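Notebook, November

Started 8:40. Carrying on with the dye lots from last week. The walnut hull extract from the Fodor batch has been sitting in the covered pail and smells fine, a little like wet leaves. Strained it through two layers of muslin into the enamel pot. The sludge went into a second bag for another soak, though I don't expect much color from it.

Water is from the rain barrel again. Tap water here gave us the dull gray cast in October, and Dalibor's test strips put the iron higher than we'd like. Rain barrel strip showed almost nothing. pH of the strained liquor 5.5 on the strips.

Fiber for today: the Rorska wool, two-ply, scoured and dried. Total clean weight 518 g on the bench scale, tared with the empty basin. Before scouring it was a good deal more than that, so the mill grease on this lot is heavier than on the Trerura wool. Note for ordering: price per clean gram is what we should compare. The Rorska looks cheap on the invoice and loses most of the advantage in the wash.

Split the 518 g into skeins and tagged them with the Tyvek strips. Pencil only. The "permanent" marker bled in the mordant bath last time and left a purple smear on two skeins that were meant for the shade card.

Skein set A - no mordant.
Skein set B - alum, 12 percent on weight of fiber.
Skein set C - alum as B, then an iron dip at the end, 1 percent.
Skein set D - alum as B, dyed cold, three days in the lidded bucket.

Alum bath went on at 9:15. Dissolved the alum in a quart of hot water first, added to the cold pot, wetted skeins in, and brought it up slowly over an hour. Held at 180 F for 45 minutes. The small burner runs hot on its lowest setting and I had to keep sliding the pot half off it. If we are going to use that burner all winter it needs the heat spreader that's hanging by the sink.

Yoon-hee came in at 10:30 and asked why set A was being done at all, as walnut doesn't need a mordant and we know that. My reason is that the last shade card has no unmordanted walnut on the Rorska, only on the Trerura, and people ordering from the card assume the two wools take it the same. She agreed but wants A kept to the smallest skein. Done. Moved the difference to C, which is the one that sells.

She also brought back the onion skin samples from the window. 25 days of exposure, half of each strip under card. Results:

Onion skin, alum: faded badly, from orange to a weak straw. Worst of the group.
Onion skin, alum and iron: held up better than I expected, now an olive brown, slight change only.
Weld, alum: small change.
Madder, alum: no change I can see. Yoon-hee sees a little. We taped it in and will look again with fresh eyes.
Old walnut, no mordant: slightly lighter at the exposed end.

Strips are taped on the facing page. Conclusion on onion skin is the same as last year. It should come off the order sheet, or at least carry a note about light. I'll write the note. Dalibor wants it gone completely. He has had two cushion covers sent back and is tired of the letters.

Sets A, B and C into the walnut pot at 11:20. Liquor at 100 F when they went in. Raised to 170 F by 12:15 and held there. Turned the skeins by hand with the two dowels every ten minutes for the first half hour, then less often. B took color fastest. A was pale for a long time and then caught up, which I didn't write down last time and should have.

Lunch.

1:10, set A pulled. Medium brown, on the warm side. Set B pulled at the same time, darker and a bit yellower. Left both to cool in a basin of their own liquor.

Set C stayed in. Iron dissolved in a jar of warm water and added to a separate small pot with some of the walnut liquor, skeins in at 1:25, out at 1:35. Color went down in the first two minutes, to a dark brown that is close to the old "peat" on the card. Ten minutes was plenty. Next time try six. The handle of the wool gets harsh with more iron and customers notice that before they notice the shade.

Rinsed C three times, until the water ran nearly clear. The iron pot is now marked with red tape on both handles and lives on the bottom shelf. Please do not use it for anything yellow. One of the weld batches in September went khaki and I am fairly sure that pot is the reason.

Set D into the lidded bucket at 2:00, pushed under with the plate and the brick. Room temperature 64 F. I'll turn it morning and evening.

Yardage. Dalibor wants a figure for what we can promise the Clodeo shop before the holidays. Their order sheet says 3,000 yards of the brown group across all shades. Went through the drying rack and the shelf with the yardage meter and the tags. We have 2,344 yards finished, washed and labeled. That leaves 656 to do. Today's skeins haven't been metered, so I'm leaving them out of the sum until they are dry. If C comes out even along its length it can go toward the order. A and B are for the card. 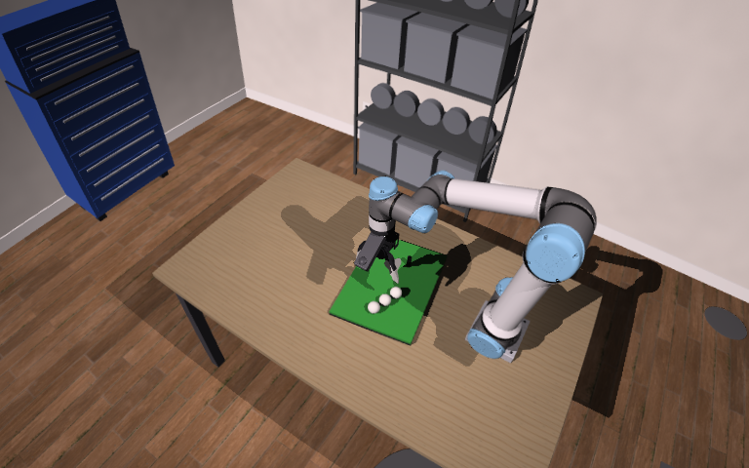
The other question on the order is evenness. Clodeo will accept variation between skeins but not within one. Looking back through this notebook, nearly all our streaky skeins came from one of two causes: ties too tight, or too many skeins in the pot. Today's ties were loose figure eights in four places, cotton string, and I could see no pale bands on B when it came out. I'd like that to be the rule for everyone. The old tight ties are quicker but we lose the time again sorting seconds.

As for crowding, the enamel pot is comfortable with what went into it today and I wouldn't add more. The big steel pot would take twice that, but it needs both burners and one of them is the hot one. Yoon-hee suggests doing the rest of the order in the steel pot outside on the propane ring while the weather holds. I'm willing to try it once. Wind was a problem in the spring, with the temperature going up and down all afternoon, so we'd want the sheet metal screen set up first.

3:30, second strain of the hull sludge. Color is better than I thought, good enough for an afterbath. Put in the two leftover practice skeins of Trerura, unmordanted, at 160 F for an hour. They came out a light tan with a pinkish tone. Pleasant. Not on the card, and I doubt we could hit it again on purpose, but I've kept a strip in the back pocket of this book.

Wash test on a cutting from set B: lukewarm water, two drops of the wool soap, white cotton strip tied alongside. Ten minutes, squeezed, rinsed. Very slight tan on the cotton. Same test on C: nothing on the cotton in the wash, but a faint gray smudge when I rubbed it dry against a white cloth. This is loose iron and should go with one more rinse. Put C back through a fourth rinse with a splash of vinegar, then plain water. Repeated the rub test on a damp cutting and got a cleaner cloth. Will check again dry.

Supplies. Alum is down to the last tub. Soap is fine. We have one more sack of hulls from Fodor in the shed, tied shut, some mold on the outer layer. Dalibor says mold makes no difference to the color and he's probably right, but wear the mask when opening it and do it outdoors. Gloves in medium are gone, only large left. Muslin needs boiling.

Disposal: spent alum bath diluted and poured on the gravel by the back fence as usual. Iron bath saved in the capped jug with the date on it for the next dark batch.

To do tomorrow:
Turn set D.
Meter A, B and C once they are dry.
Rub test on C, dry.
Cut card strips from A and B, six inches each, and staple.
Write the light note for onion skin and show it to Dalibor before it goes on the sheet.
Ask Yoon-hee where the second thermometer is. The one in use reads two degrees high in boiling water and I've been correcting for it in my head. Temperatures in this entry are corrected.

Hung everything on the north rack at 4:50, fan on low, no heat. Floor under the C skeins has newspaper down.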